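Projeto Rirnwood: relatório de andamento, 1 de junho de 2026

Olá a todos! Desde fevereiro só pensamos numa coisa: arrumar mesa. Parece pouco, eu sei, mas pôr um braço a limpar o tampo sem fazer asneira na simulação deu-nos água pela barba (e muito café).

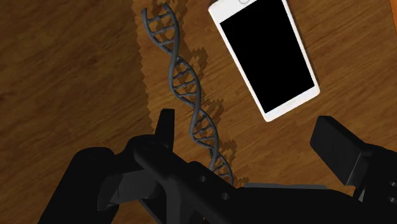 Equipa de Manipulação Doméstica, Segura

Corremos 363 tentativas no simulador e em 200 a tarefa chegou ao fim. Fico contente, a sério! O telemóvel já nos corre bem, é plano e previsível. A hélice de ADN é outra história: tem tantas travessas que escolher onde fechar a garra ainda é meio lotaria, e os galhos sofrem do mesmo mal.
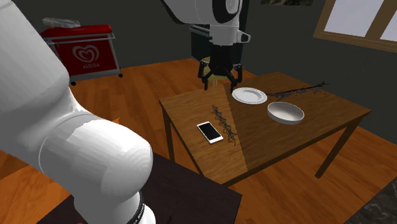
Com a loiça andamos a meio caminho. A taça tem borda alta e deixa-se apanhar, o prato quase não dá onde pegar e continuamos a discutir se vale a pena empurrá-lo primeiro para a beira. Se me perguntarem se isto já serve para uma cozinha a sério, digo que não, ainda precisa de alguém ao lado.

Faltam-nos duas coisas: mais horas de cálculo na Halilton e os dedos novos da Prikness, que continuam por encomendar. Mando o orçamento revisto assim que tiver os preços.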